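### 3.2 Collection and sorting of household plastics

The household part of the study ran in the Pralora district for 22 weeks, beginning in March. We approached 700 addresses by letter and 129 households agreed to take part. Most were flats in blocks of four storeys or more, where residents share a bin room and the council empties the containers twice a week. The remaining homes were terraced houses with their own bins at the kerb.

Each household was asked to keep drink bottles apart from other waste and to fill in a short diary sheet. The sheet had 13 lines, one for each type of item we wished to follow, and a space for remarks. We did not ask people to wash or flatten anything. An earlier trial in Bradevance had asked for both, and the number of sheets returned fell so sharply in the second month that the figures could not be used.

Bottles were entered under three headings: water, soft drinks and other. The split matters for two reasons. Clear water bottles fetch a better price at the sorting plant than coloured or cloudy ones, and soft drink bottles are more likely to carry a large label or sleeve, which has to be taken off before the plastic is ground. Diary keepers found the third heading the hardest to use, and flavoured waters in particular were entered under all three (Figure 4).
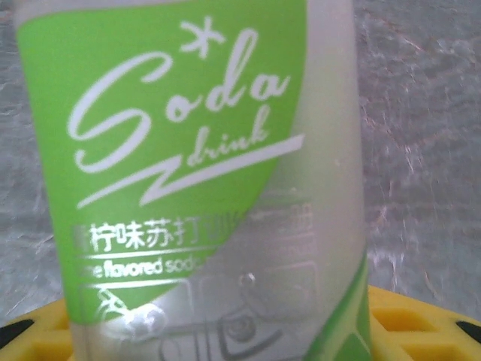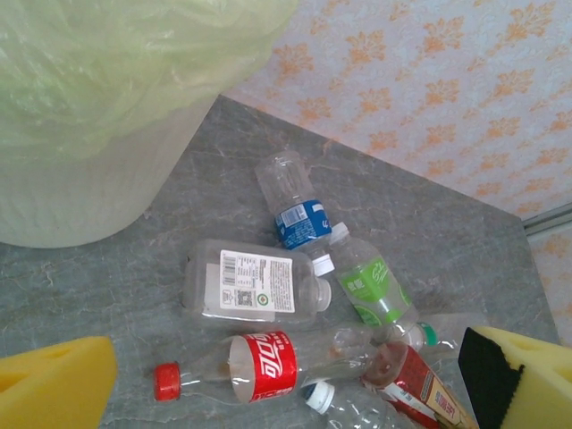

**Figure 4.** Drink bottles in the household stream. First panel: bottle with a green label reading "Soda". Second panel: discarded plastic bottles on the floor near a lined bin.

To check the diaries we compared them with the contents of the sacks handed in. Ankica Janevski carried out all of the sack checks, so that differences between checkers would not enter the results. She worked from a printed key and recorded doubtful items on a separate page. Where the diary and the sack disagreed, the sack was taken as correct, except when the household had noted that bottles were returned to a shop or given away.

Agreement was good for water bottles and weaker for the other two headings. Households in flats tended to leave out bottles drunk by visitors. Those in terraced houses more often forgot bottles finished in the garden or the car. Neither group left out items in a way that changed much from month to month, and we therefore made no seasonal correction.

The diaries do have limits. People who agree to write down their rubbish are likely to be more careful with it than their neighbours - a point also raised by residents at the Carretero meeting. We had no means of checking bottles thrown away at work or in the street, and the totals in Section 4 should be read as home waste only. Sacks handed in after 28 Sep 2021 were weighed but not sorted, and they are left out of the tables.

Weights were taken on a Lellurura bench scale, set to zero before each sack. Caps were left on if they arrived on. Any liquid still in a bottle was poured off first, and loose labels were weighed with the bottles they came from where this could be told.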